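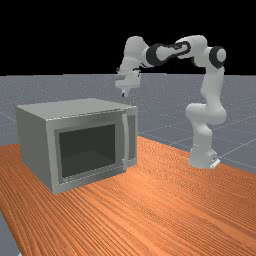 Gemma Holroyd wrote under last week's notes that she still can't see why the middle of a lasagna stays cold when the edges are bubbling, and could I go over it again without the equations. Sure, Gemma! Let's do it properly, this is week 3 and we have the time.

14 comments aside, let me start with the bit I rushed. Microwaves don't heat food "from the inside out." I grew up believing that (my whole family did) and it's wrong. The waves get in an inch or so, a bit more or less depending on the food, and they fade as they go. Everything deeper than that has to wait for heat to creep inward the slow way, by conduction, same as in a regular oven.

So a thick block of pasta has a warm outer layer and a cold heart. Leave it to stand for a few minutes and the heat keeps moving in – that's why the package tells you to wait, and why I always get told off at home for not waiting.

Second thing: standing waves. The waves bounce off the metal walls and overlap, and in some spots they add up while in others they cancel. You get hot patches and dull patches. The turntable drags your dinner through both.

Third, and my favorite: ice. Frozen water soaks up far less of the energy than liquid water does, so once one corner of a frozen dish melts, that corner hogs the heat and races ahead. Defrost mode switches the power on and off so things can even out in between.

Try this before January, when we start on induction. Take out the turntable, lay a flat plate of grated cheese inside, and run it in short bursts until you see the first melted spots. Measure between neighboring spots with a ruler. That's half a wavelength, give or take. Double it and write it down.

Hayley Furnival has the handout from the Gritstead session if you missed it. Reading is pages 13 to 20 of the course pack.

Shares: 13 | Comments: 3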